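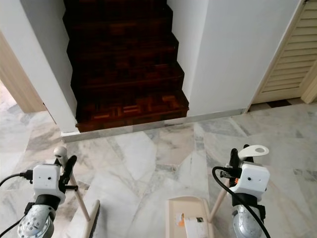

Foot of the stairs, marble up to the first step. Both arms up.

Home > Forums > Buying and Budgeting > Two-arm setups

Last updated: Thursday, January 11, 2024

**hallway_hen**
So I'm trying to get next year's spend sorted before July and the stairs are eating it. We've got the two arms on the wheeled base and I'm happy with them, but everything upstairs is out of reach. Litar quoted me for a stair-climbing base and it's 30% of my whole pot! Has anyone bought one, or am I being daft?

**Udier_fan**
Don't. For that money you could have a second set of arms and leave it upstairs for good. We did that with Fonseca grippers and I've not regretted it once (well, once, when the invoice came).

**mossbank**
Disagree with Udier_fan, sorry. A second set means second everything: spares, cables, service cover. Ours came to 8 extra lines on the budget and I'd planned for three. Also, hardwood treads like those would worry me with any climber. Ask Litar for a trial on your own stairs.

**hallway_hen**
Ooh, hadn't thought of a trial. They said 16 weeks' wait just for delivery though, so goodness knows.

**Udier_fan**
Sixteen weeks! Firkusine do hire by the month. I still say two sets, but hire the second one first and see if you even use it.

**mossbank**
Hire I can live with. Check who pays for transport, it caught me out.

8 comments | 3 shares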